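# Why Do Snacks Sit on Little See-Through Steps?

Next time you are in a snack shop, look at the counter. The candy bars and cookie boxes are often not lying flat on the counter itself. They sit on a stand, and the stand is often clear, like a window.

A stand like this is called a display. To display something means to put it where people can see it. Shops have used displays for a very long time. Long ago they were made of wood or metal. Now many of them are made of a kind of plastic called acrylic (say it like this: uh-KRIL-ik).

## What is acrylic?

Acrylic is a hard plastic that lets light through. It looks a lot like glass, but it weighs less and it does not break as easily. It can be cut into flat sheets. When the sheets are heated, they get soft and can be bent into a new shape. When they cool down, they stay that way.

A man named Cosimo Ruggiero makes stands in the town of Skilledley. His workshop is called Orlandini, and last year it made 1,594 of them. He starts with a flat sheet, warms it along a line, and folds it up like a paper card. Each fold becomes a step or a wall. Then he polishes the edges – this takes longer than the folding.

## Rows that keep things apart

Many stands have channels. A channel is a long, narrow space with a wall on each side, like a lane in a swimming pool. Candy bars go in one lane and cookies go in another. Thin pieces called dividers can cross a lane and make it into shorter spaces.

A clear stand is easy to miss when you look down at it. What you notice first is the shiny edges and the white spots where light bounces off. The snacks are much easier to find, like a Snickers bar in its brown wrapper or a red box with cookies printed on it.

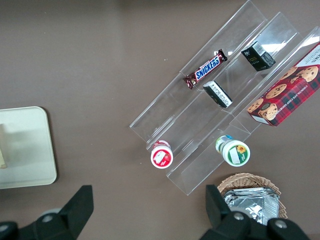 But don't clear stands get dirty really fast, Maya asked, and can't you see every fingerprint?

Yes, they do, and yes, you can. Fingers have a little oil on them, and the oil leaves marks on smooth plastic. A shopkeeper wipes the stand with a soft, damp cloth. A rough sponge would scratch it, and scratches do not wipe off.

## Why steps?

Think about a class photo. If everyone stood on the same flat floor, the tall kids in front would hide the kids in back. So the back row stands on a bench. Now you can see every face.

Snacks have the same problem. A small cup behind a big box would be hidden. On a higher step, it can be seen. A step is also called a tier, and a rack with two steps is a two-tier rack. Bottles are often put on tiers so that you can read the labels in the back row as well as the front.

You can test this at home:

1. Find six small things that are the same height, such as cups or blocks.
2. Put three in front and three behind them on a table.
3. Crouch down until your eyes are level with the things. How much of the back row can you see?
4. Now put a thick book under the back row and look again.

## Not everything goes on a stand

Some foods need a different place. Bags of fried snacks slide around, so a tray with a rim works well. A basket is good for something that is wrapped up. A sandwich cut into a triangle can stand on a tray with its filling showing, and then you know what kind it is before you pick it.

Hot food has to stay hot. It goes in a food warmer, which has metal trays set into the top and controls on the front. You should not touch the metal trays, even if they look cool.

A counter can hold a lot of different snacks when each kind has its own spot. At the Flisoseck snack shop in Radden, there are 38 kinds on one counter.

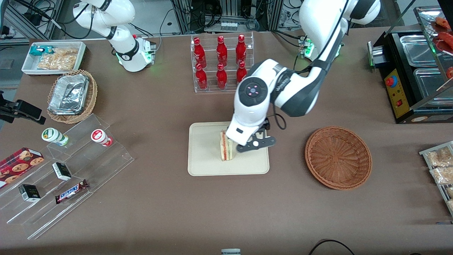

## Words to know

**Acrylic** – a hard, clear plastic

**Channel** – a long, narrow space with walls on its sides

**Display** – a way of putting things out so people can see them

**Divider** – a thin piece that splits one space into two

**Tier** – one level in a set of levels, like a step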